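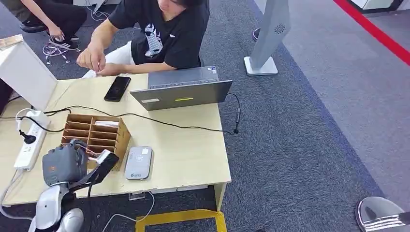

Section 4. Setting Up the Sorting Bench

Reading time: 5 minutes

This section covers the bench set-up for the Morrison Robotics Club sorting task. It assumes the arm has been bolted to its base and passed the checks in Section 3. Two students are needed, one at the laptop and one on the floor side handling cables. A third may watch but should stay outside the yellow tape while the arm has power.

Revision 19/10/2025, R. Tiwari. Replaces the sheet handed out at the start of the year.

4.1 Before you start

Have these ready:

Club laptop, charged, with the Sostel control program installed
Power strip
Network cable and the spare cable bag
Parts organizer
Tray of practice parts
Printed copy of the log sheet

CAUTION: Keep the arm switched off until step 9. The gripper closes when the controller starts, whether or not the program is open.

4.2 Table and power

1. Put the table so that its front edge lines up with the yellow tape on the floor. The short sides may be off by a finger's width. The front edge may not.

2. Push down on each corner. If the table rocks, fold a piece of card under the short leg and tape it there.

3. Lay the power strip along the left side of the table with the outlets facing up. Plug in the arm controller first. Leave the socket next to it free, as the controller plug is wide and tends to work loose when something is pushed in beside it.

4. Run long cables behind the organizer position, never in front of it. A cable in front will catch on the gripper during a low pick.

NOTE: Cables that go down to the floor should hang straight and then run under the table. If there is slack, coil it and tie it. Do not tape cables to the carpet - the glue stays behind and the school has asked us to stop.

4.3 Laptop and network

5. Place the laptop at the far side of the table with the screen facing the operator. The operator sits behind the table, opposite the arm.

6. Connect the network cable and open the Sostel program. Set the port to 2318. The default is different and has to be changed again after every update.

7. Wait for the status line to read LINKED. If it reads SEARCHING for longer than roughly 21 seconds, pull the network cable, count to four, and push it back in until it clicks.

8. Load the profile named GRELLELIER. This is the profile written for last season's gripper jaws, and it is still the correct one. The TORNICO profile is for the long jaws only and will drive the short ones into the table.

CAUTION: Check the profile name twice. The program does not ask you to confirm it.

4.4 Placing the organizer

9. Clear hands from the table. The floor-side student says "power", the operator repeats it, and the arm is switched on. Wait for the gripper to close and open once.

10. Jog the arm to the HOME point. Set the organizer near the front of the table, with its long side parallel to the table edge.

11. Jog to CELL A. The jaw tips should sit over the middle of the first cell. Move the organizer, not the arm. If you change the arm position here, every other cell will be wrong by the same amount and you will have to load the profile again.

12. Jog to the last cell and check it the same way. If the first cell is right and the last one is not, the organizer is turned. Rotate it slightly and go back to step 11.

13. Put one practice part in any upper cell and run a single pick at low speed. Keep a hand on the stop button for the whole move.

NOTE: Small parts are easier to prepare away from the jaws. Lean back from the table, or turn the chair, before fitting caps or pins together. A part dropped under the table stays there until the arm is off.

4.5 Speed settings

The speed value runs from 0 to 200. Start at 40 for the single pick. New members stay at 80 or below until Renu Tiwari has signed their log sheet. Values over 120 are for match practice only, and the table must be weighted first.

If the arm stops partway through a move and the status line shows FAULT, do not restart it from the program. Switch off at the controller, move the part out of the jaws by hand, and begin again at step 9.

4.6 Loose items

Phones may stay on the table if they are clear of the arm's reach and lying flat. Drinks may not. Spare connectors and short cables go in the bag when they are not in use - most of the ones we lost last season had been stepped on.

4.7 Shutting down

14. Send the arm to PARK and wait for it to stop.

15. Switch off the controller, then close the program. In the other order the log file is not saved.

16. Unplug the power strip at the wall. Coil the long cable last.

17. Write the profile name, top speed and any faults on the log sheet. Sheets are collected at the end of each session until the November meet, after which the team captain keeps them.

Continue to Section 5, Teaching New Pick Points.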